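Navedness Lab
Planning next year's equipment, part 1 of a few. I said I would post the budget notes once they were settled, and they mostly are.

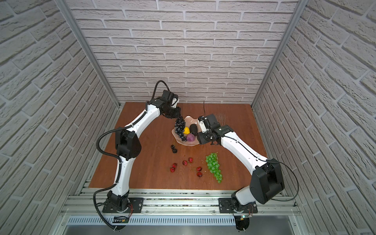 We have one two-armed bench cell now and want a second by October. Everything below is what I wish I'd had on one page before we bought the first.

2/ The arms were the easy part. The price was on the quote and it didn't move. What moved was everything bolted around them: mounting plates, rails, corner posts, panels, cable conduit. I had one line in the sheet for all of that. It needs its own tab.

3/ Enclosure. We priced a ready-made one from Ukix and a kit from Tanguy. The kit is cheaper and takes longer. If you go with a kit, put your own hours in the budget at a real rate. I didn't the first time and the numbers looked better than they were.

4/ Cables. Buy spare conduit with the arms. The shipping on one replacement length cost us more than the conduit did. I now carry a line of $180 per cell for cables and connectors and so far that has held.

5/ Grippers. Plan to wear out or swap the jaws. We budget $312 a year for jaws on both arms. The shop that quoted us full gripper units every time was not wrong, just expensive.

6/ Test objects. Play fruit, a cheap bowl, that kind of thing. Cherries with stems and grapes in bunches are harder to pick up than a plum shape, so get a mix. $400 covers objects for a whole year if you don't buy them from a robotics supplier. Same goods, different catalog.

7/ Lead times. The last order took 6 weeks from signature to delivery, and the small boards came separately. Potport – our freight people – will hold a pallet until all of it is in, but you have to ask before it ships.

8/ Table. We put a plain wood top in ours and are doing the same again. It gets scuffed. It's easy to replace and it's the cheapest thing in the cell.

9/ Still open: whether to buy a third arm as a spare or pay for the service plan. The plan is less money up front. The spare gets you running the same day. I'm leaning toward the spare but haven't signed anything.

10/ Part 2 will be power, floor space and insurance. If you've paid for a service plan on small arms, I'd like to hear what it covered.

2021-01-31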